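# The Long Wait for a Robot That Puts the Dishes Away

Thibault Masson has spent four years trying to get a machine to clear a kitchen counter. On a good day, in the test kitchen his company keeps in Brustthorpe, it can do so. The job takes his robot 21 minutes. A teenager who wants to leave the house does it in two.

Masson runs the household group at Trasach, one of a handful of small companies betting that chores are the next market for automation. Floors came first, and people now buy robot vacuums without much thought. Counters, sinks and cupboards are harder. A floor is flat and a vacuum never has to pick up anything it could break.

"Dishes are where most of the demos stop," Masson said. "You see the arm put one cup in one rack. Then the video ends."

The trouble starts with how people leave their kitchens. Bowls sit inside other bowls. A plate leans on something else, and there is food nearby that should not be touched. Glaze reflects the window, which confuses depth sensors, and the thin edge of a dish lying on a pale counter can be hard for software to find at all.

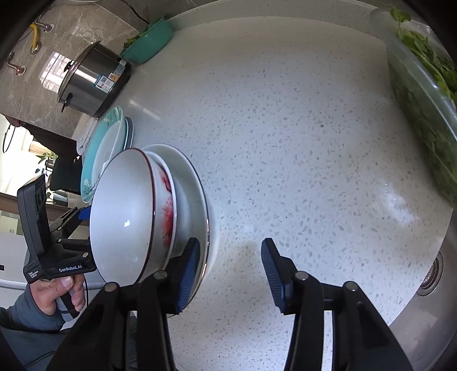

*Nested bowls on a speckled counter, with greens waiting by the sink. Stacks like this one are still slow work for a machine.*

Much of the recent progress has come from changing how the machines are taught. Older systems followed rules written by engineers, and the rules ran out quickly. Newer ones learn from recordings of people doing the work with hand-held grippers, simple two-fingered tools with a camera attached. A person moves a bowl with the gripper, the camera records it, and a robot with similar fingers later learns to copy the motion.

The method is cheap compared with steering a full robot by remote control, and it can be done in real homes. It also takes patience. Trasach used 800 recordings to teach its robot to separate two nested bowls. When the team swapped in a bowl with a thicker rim, the robot needed more.

Renato Olivares is less interested in kitchens. He manages automation at Vermeulen, a packaging firm whose plant in Hiltcombe put a two-armed machine on its returns bench last June. The machine sorts plastic trays by size and stacks them. It gets 98 percent of them right, and Olivares considers that barely good enough.

"The ones it misses go on the floor, and then somebody has to walk over," he said. "You have to count the walking."

Still, he has kept it. The trays come in known sizes, the light does not change, and the bench is bolted down. He said he would not try the same machine in the plant's break room, where the mugs are all different and people leave spoons in them.

Masson agrees that homes are the harder case. He said the single plate is close to solved, at least when it lies flat with space on every side. The gripper can come in from the edge, tip the plate up and close on the rim. Put a second plate against it and the robot has to decide which one to move first.
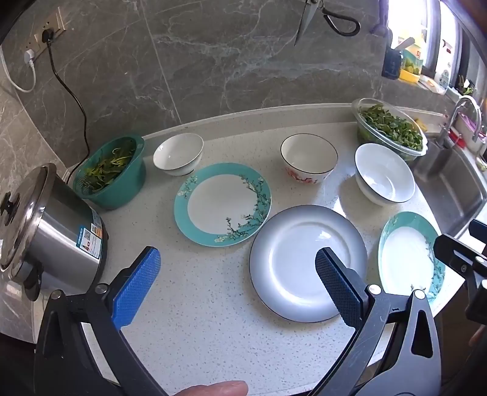
*Plates and bowls spread across the counter. The open space between dishes matters as much as the dishes themselves.*

Soft things bring their own problems. Leafy vegetables bend and tear, and no two handfuls have the same shape. Trasach has put off food handling for now and is working only on dishes and empty containers.

Price is the other open question. Masson would not say what a finished machine might cost, only that the arms have become much cheaper and the hands have not. Fingers that can hold a heavy pot lid and also pick up a thin bowl remain expensive to build and easy to wear out.

Asked when he would put one in his own kitchen, he said he would like it to get through a full sink without help first. The team plans to begin those tests in June. Until then, he washes up by hand after dinner and his son dries.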